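第4回 職場の自動化と作業者の役割(配布資料)

1. 事例の範囲
使用済みデスクトップPCの分解工程を扱う。Curnumau事業所では、CPUやメモリなどの部品回収を手作業で行ってきた。7月の導入後、ロボットはCPUの把持と移載を受け持ち、作業者は機種判別、ケーブルの処理、例外対応を担当する。 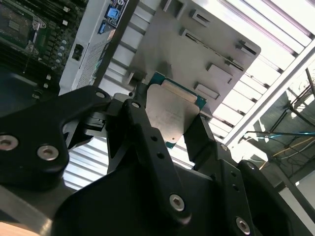 把持工程の停止は月278件で、その70%以上は作業者が2分以内に復旧した。復旧は職務記述書に記載がなく、評価の対象外であった。

2. 配置の変更
手作業の時期は22名が同一の作業を並行して行っていた。現在は監視、前処理、検査に分かれ、熟練者ほど監視に回る傾向がある。Kohlhaseはこれを「技能の移動」と呼び、手先の技能が使われなくなる点を問題とした。

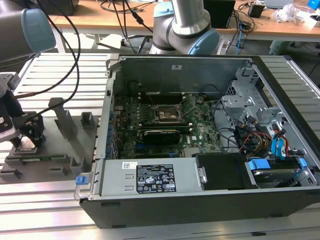 図2 側板を外した筐体とロボットアーム

3. 検討事項
停止の判断権を誰が持つか。Povlow事業所では班長に限られ、待ち時間が増加した。

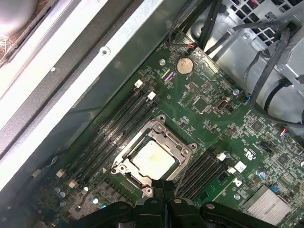 生産システム学科 労働と自動化研究室

ソケット周辺の作業では、保持金具の状態の確認を人と機械のどちらに割り当てるかで必要な訓練が変わる。次回までに両事業所の分担表を比較し、差異を一つ選んで理由を記述すること。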